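How I Start Peppers and Tomatoes From Saved Seed (Without Losing Track of What's What)

I've been saving seed since we moved out to Bindudstead, and for the first couple of years I was terrible at it. I had envelopes with no names on them, envelopes with two names on them, and one jar that just said "good ones." So if that's where you are right now, welcome! You can fix it in an afternoon.

First, the tomatoes. Pick a fruit that's fully ripe, even a bit past it, from a plant you liked all season long. Don't just grab the prettiest tomato on a sickly vine (I did this, and I got a whole row of sickly vines). Make sure it's an open-pollinated variety too. Seeds from a hybrid will grow fine but you can't count on what you'll get.

Cut it across the middle and squeeze the seeds and all that jelly into a small jar. Add a splash of water if it looks thick. Cover it with a scrap of cloth and a rubber band and put it somewhere you won't smell it, because you will smell it. Leave it for 3 days and give it a swirl whenever you walk past. There'll be a scummy layer on top when it's ready, and most of the good seeds will have dropped to the bottom.

Pour off the scum and anything floating, add clean water, swirl, pour again. I do this 4 times or until the water runs clear. Then tip the seeds into a fine strainer and bang it on a towel to shake off the extra water.

Drying is where I used to go wrong. Paper towels seem like a great idea until every seed is glued down for good. Use a coffee filter or a china plate, spread the seeds out in one layer, and stir them with your finger every day so they don't clump. No oven, no sunny windowsill. Just a shady spot with some air moving through.
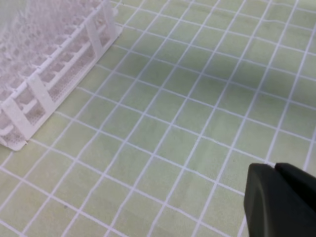
Peppers are so much easier. There's no jelly, so there's no stinky jar. Wait until the pepper has turned its final color (a green one usually isn't ready), cut around the stem, and rub the seeds off with your thumb. Wear gloves if it's a hot variety! I skipped the gloves once with a batch of Msimang peppers and then rubbed my eye, and I spent the rest of that evening with my face in the sink.

Pepper seeds are dry when they snap. If you bend one and it just folds, give it a few more days. Tomato seeds feel papery and a bit fuzzy when they're done, and they slide around instead of sticking to each other.

Now the labeling, and please do this before you put anything away. I write down the variety, the year, and which bed it came from. Pencil holds up better than the pens I've tried, which fade or smear. If you're drying several kinds at once, the label goes on the plate with the seeds from the very start and travels with them to the packet. My Bidunness tomatoes and my Pisura tomatoes have seeds that look exactly alike, and I mixed them up two years running before I finally got strict with myself.

For storage I like little paper envelopes inside a jar with a tight lid. Make sure everything is bone dry or you'll open the jar to mold. Keep it cool and dark. Mine lives at the back of a closet on the north side of the house, and I usually have it all packed up by October.

Before planting time, do a quick sprout test on anything older. Wet a paper towel, wring it out, lay a few seeds on it, fold it over, and slip it into a plastic bag. Set it on top of the fridge. Tomatoes will often show a little root within a week, and peppers can sit there doing nothing for 11 days and then all go at once, so don't toss them early like I used to. If only half of them come up, sow twice as thick. If none do, it's compost and no hard feelings.

When you sow the real thing, go a quarter inch deep in damp seed mix and keep it warm. Peppers especially want heat from below. Move them under a light as soon as you see green, even if it's only one seedling out of the whole tray, and take the cover off so air can get in. I water from the bottom and let the top dry a little in between.

I'll put up a separate page on potting up and hardening off, since this one has gotten long already. Squash and cucumbers will need their own page too, because they cross with everything in sight and you have to tape the flowers shut.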